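The Imdale Water

The man from Andarex said the water in Imdale would add years to your life, and my aunt, who had never believed a salesman before, wrote him a check for $800.

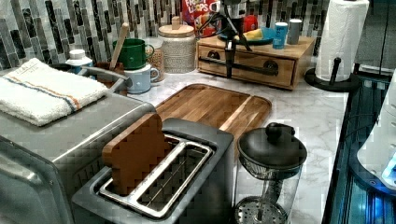

I drove up in December to talk her out of it. She had the contract in a drawer with the takeout menus. It ran 64 pages and said very little. On page 7 it promised "a noticeable change in outlook," and I asked her how anybody was supposed to notice that.

"You'd feel it," she said.

"Do you feel it?"

"I've only had it for a week."

She poured me a glass. It tasted like water. I told her so, and she gave me the look she used to give me when I was seven and wouldn't try the soup.

The next morning I called the number on the contract. A recording told me how much my call meant to them, then played the first half of a song over and over. I hung up after the fourth time through and walked down to the spring, which I remembered as a ditch behind the feed store. They had put up a fence and a sign. Past the fence it was still a ditch. A truck was backed up to it, and a kid in an Andarex jacket sat on the tailgate eating a sandwich.

"Does it work?" I asked him.

"Does what work?"

"The water."

He thought about it while he chewed. Then he reached behind him for a bottle of orange soda and took a long drink.

I figured that settled the matter, and I said so at supper. My aunt listened to the whole story. She asked what kind of sandwich it was. I said I hadn't looked.

"Well," she said, "he's what, twenty? What would he want with more years?"

I had no answer ready for that. She went upstairs ahead of me, quicker than I liked, two steps at a time near the top. She had always been quick on stairs, I was almost sure of it. I washed her glass and then mine, and there was still some left in the pitcher, so I drank it standing up, just to be rid of it.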